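The second life of the office PC, and who it suits

Every December the same advice comes round: don't buy a new computer, buy somebody's old office machine and put a bit of money into it. You will save a fortune and the planet will thank you. I have heard it from colleagues, from a man on a train and now from Ostermann, a refurbishing firm in Plurkovthorpe that sells ex-business desktops at £200 apiece and would very much like me to believe it too.

So I went to look. The workshop sits behind a tile warehouse on the Morolham road, and on the morning I visited it had 34 desktops waiting on the shelves. The work is less mysterious than the brochure makes out. The lid comes off, the dust is blown out, memory and drive are tested, the drive is usually swapped for a newer one, and the lid goes back on. Then it gets a sticker saying "renewed", a word I have never trusted on anything.

My trouble is with the claim that these machines are endlessly upgradable. Some are. Plenty of office desktops were built by big makers to their own pattern, with boards and power supplies that fit their own cases and not much else. If the power supply fails in four years, you may find that the shop down the road has nothing that bolts in. The buyer who was told "you can always upgrade it" is then looking at a hunt through second-hand listings.
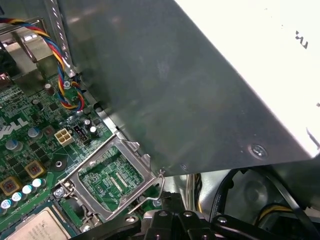 Inside a Dell desktop: the green board, its capacitors and a four-wire fan cable plugged in by the metal panel.

Capacitors are the part I would ask about. They age, and a machine that spent its working life switched on under a desk has given them plenty of chance. Ostermann checks them by eye, looking for bulging tops, and runs each computer overnight. That is better than nothing, though a capacitor can look perfectly healthy and still be on its way out.

Then there is the price. Add a decent screen and a keyboard and you have spent nearly £300, on a computer with a short guarantee. Momum, a rival seller, offers longer cover but charges for the postage both ways, which rather takes the shine off.

I did buy one in the end, for letters and the household accounts. It is quiet enough. The fan speeds up when I open too many web pages, and I have put the receipt somewhere I can find it.

Contact us | Copyright Morolham Magazine | Back to top
We use cookies to improve your visit. By continuing to read, you accept our cookie policy.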